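Otari squash

Otari squash, also Urmont pumpkin. Small round winter squash, grown mostly in the Urmont valley. Eaten boiled, baked or in soup. Keeps well if the stem is left on.

History

First written mention 1405, in a tithe list from Moschos. Probably older. Nearly lost after the valley road closed and growers switched to corn. Seed kept by a few families, later collected by Alcides Cordeiro, who grew it out at Tekico farm and gave it away by the packet.

Growing

Sown in March under cover, planted out after last frost. Needs 3 feet between plants, more on wet ground. Vines short, leaves rough. Dislikes clay. Powdery mildew is the usual problem, esp. late in the season. Higest recorded plot is at 802 meters, above Urmont, yields poor.

Use

Flesh dry and sweet, a bit like chestnut. Baked whole, 40 minutes or untill a knife goes in. Covadonga Peñalver's cookbook has it with barley and sage. Seeds are roasted and salted. Skin is edible on young fruit only.

See also: Winter squash, Moschos market, Seed saving 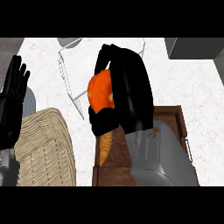

Page last edited 10/03/2022. Section on storage still needs sources.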